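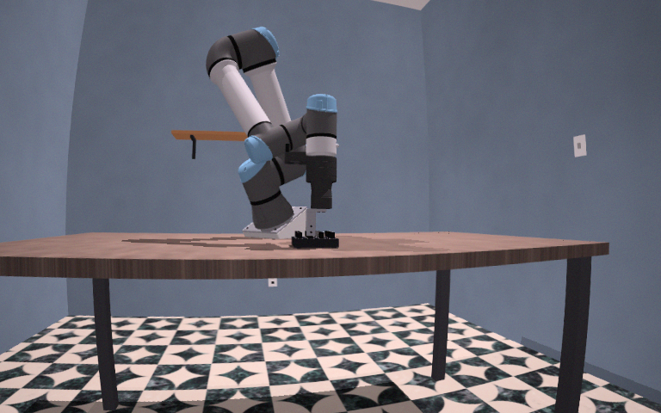 Valbona Stoyanova says she had never touched a mixing desk before last winter, and now she can't walk past one without wanting to push something up! She is one of 90 people who have learned to make radio at Prenham Community Sound, and in January the station opens its doors for a second year of free evening classes.

The new course, called Clikar, runs at the old library from 6.30pm and is open to anyone over 16. No experience is needed, and you don't have to bring any kit. Learners will record interviews, cut them together and put out a live show of their own, with up to 400 listeners tuning in on a good night.

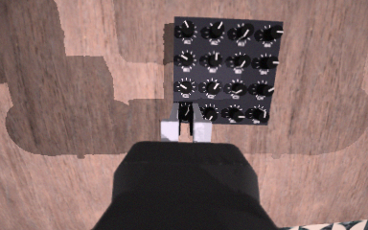 Picture: Prenham Community Sound

"We had gardeners, bus drivers, a retired dentist, all arguing happily over which song should go first," said course leader Tetteh Adjei. "I can't wait to hear what the next lot come up with."

Classes are paid for by a £2000 grant from the Agbeko Fund, which also covers bus fares for those who need them. Places are given out in the order people ask. To book, call in at the station any afternoon and speak to Úna Ní Chonaill.

ENDS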